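Subject: Re: [home-automation] Are we any closer to a robot that does chores?

On a gray morning in April, someone on this list wrote:

> I've been reading these updates for over 13 years and I still do my own
> dishes. The Mustness people had a nice booth at the Jorkenen show, but all
> it did was carry a tray from one end to the other. Can anything you can
> buy today really clean up after a family? I'd settle for wiping a table.

I'd settle for that too! I saw the same booth, and I'll give them the tray - it was a full tray and they didn't spill. But carrying one thing along a path you picked yourself is the easy end of the job, and I think wiping a table (or sweeping it, my pet subject) is a much better test.

Take crumpled tissues and a hand brush. A kid could clear that in a few seconds without looking up. 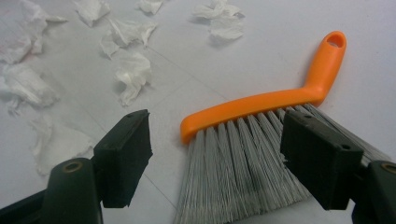
First the machine has to get a good hold on the brush, with the bristles pointing the right way, and keep that hold while the thing drags and twists. Then there's the tissue. It's white, and so are plenty of tables, and every piece is crumpled into its own shape. A thin flat one can slide under the bristles and stay right where it was. You and I just press a little harder and go again. I've watched arms sweep happily over the same spot and call it done.

I'm still more hopeful than you are, though. The Matić kit I've been playing with in my garage cost me $2000, which hurt, and it can pick up a brush most of the time if I lay it down neatly. Sweeping all the way to a pan, I've had 2 clean runs so far. My wife says she could hire somebody for that money, and she has a point.

Is anyone going to the Bindura meetup? I'd love to compare notes on grippers, and I can bring spare pads if you need them.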